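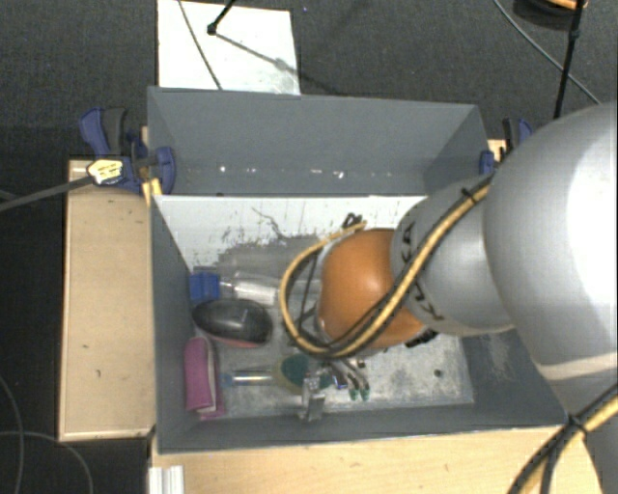

Mamola grey bin, large, used

Article number: 374
Condition: used, with marks of wear on the floor
Shape: rectangular, open top
Colour: grey, matt
Inside length: 999 mm
Inside width: 498 mm
Sold by: Plurkunus, used storage and workshop goods

The Mamola is a big open bin for parts, returned goods and other mixed items which do not need to stand in order. It is one of the articles we are asked for most often, mainly by small workshops that want one large bin in place of many small boxes.

Condition

All bins in this lot have been in daily work before they came to us. The floor is whitish and heavily worn, with scuffs and grey patches, and on the pale part the surface can be flaked. Please expect this on every piece. The wear is on the inside, where goods are put in and taken out, and we do not paint over it or polish it. Small dark spots can also be present.

Before sale each bin is emptied, washed with warm water and a mild soap, and left to dry standing on its side. Petrică Bălan looks at the corners and the upper edge of every bin, and pieces with a crack are not sold under this article number. If you prefer a bin with less wear, please ask for the Atinga, which has the same inside measures and comes from a store where it was used only for folded textiles.

Use and care

Put the bin on a flat surface, with the whole floor supported. For small metal parts we advise a mat on the bottom – the Tirard mat can be cut with normal scissors and lies flat after one night. Without a mat the bin can be used as well, but fine dust stays in the worn places and is harder to wipe away.

Clean with a soft brush and soapy water. Do not use a wire brush or a scraper on the pale areas of the floor, even when an edge there looks untidy. Labels should be fixed on the outside. Not suitable for food or for liquids.

Ordering

The smallest order is one piece. From 15 pieces we deliver on a pallet, and smaller orders can be collected from our yard after you have received our message. Bins cannot be chosen from the stack by telephone, but when you collect in person you are welcome to look through them – please allow some time for this.

The Atinga bins are expected again in May. For questions about measures or delivery please write to Vasilică Anghel and give the article number.

Page last changed: February 2021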